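The Arm at the End of Bench Four

Posted 16 June 2026 in Work

Malou Dalsgaard has been sorting returned goods at Trasmont for 16 years, and for most of that time the hardest part of her day was the lid on the break room coffee tin. Now she has a colleague with six joints and no opinion on coffee.

"I was told it would take the boring bits," she says. "So I asked which bits those were. I got a very long answer from a man who had never stood at the bench."

Trasmont takes in the things other people send back. Toys, kitchen tools, cleaning cloths, pieces of plumbing that looked bigger online. They arrive mixed together in gray totes, and somebody has to pick each item out, decide if it can be sold again and put it in the right bin. Until March that somebody was always a person. Now bench four belongs to a robot arm, running on software called Wollow, and the people who used to work there have been spread along the other benches or moved upstairs.

Dalsgaard was moved upstairs. Her title is "motion reviewer," which she pronounces as though it were in italics. Before the arm is allowed to try a new type of item on the floor, it tries it in simulation, and she watches and says whether a person with any sense would pick it up like that.

"The first week I just laughed," she says. "It would come down on a spoon like a hawk. I wrote 'too dramatic' in the comments box. They asked me to use the categories."

The categories now include one called "too dramatic." She is prouder of this than of anything in her annual review.

Her desk is next to the window that looks over the loading dock, a spot that used to belong to the printer. On her screen the work arrives in batches, each a few seconds long, each with its own little jumble of things to be sorted. A ball, a couple of scrapers, a black cloth in a heap. She keeps a pencil behind her ear, though there is nothing in the job to write on.

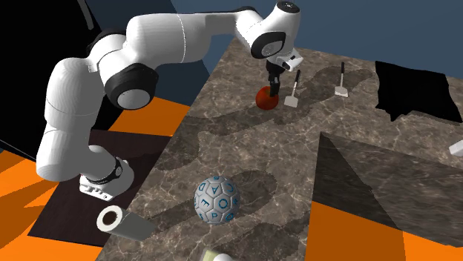 Araceli Nieto thinks the simulated benches are much too tidy, and has said so in three separate meetings. Real totes come with packing peanuts, receipts, loose batteries and once half a sandwich, and in Nieto's view no software should be trusted until it has met the sandwich. Nieto still works downstairs, at bench three, within arm's reach of the arm, and has developed a habit of saying good morning to it.

"You say it to be polite," Nieto says. "Also I want it on record."

The rest of the floor is divided. Some like that the arm takes the late totes, the ones that used to land ten minutes before the end of a shift. Others miss having company at that end of the room. Bench four was where the radio lived, and where you found out who was getting divorced. The radio has been moved to bench two, where the reception is poor and the gossip, I am told, is worse.

And the numbers? Trasmont's managers were happy to give me those. On a good day the arm gets through 400 items. The record for a whole shift, all benches together, is 1,201, and it was set before the arm came, on a day when there was cake. Management would like it known that the comparison is unfair. Dalsgaard would like it known that there was only one cake.

What has changed most for her is her back, which no longer hurts, and her evenings, when she now catches herself judging how other people pick things up. Her husband has been told he grips a saucepan like a beginner. She misses the handling, though. After enough years you can tell a cracked toy by the weight, or by a sound it makes when you turn it over, and there is no category for that.

"I tried to explain it to the engineers from Iltesmont," she says. "They were very nice. They asked if I could send them the sound."

She did try. She took 30 minutes at the bench with her phone and a box of broken toys, and got a recording of herself breathing and the radio playing in the background. The engineers thanked her. The file is in a folder somewhere with her name on it.

There are plans for a second arm, at bench two. A firm called Fung has been in to measure the floor. I ask Dalsgaard how the others feel about that, and she takes the pencil out from behind her ear and looks at it for a while.

"They want to know where the radio goes," she says.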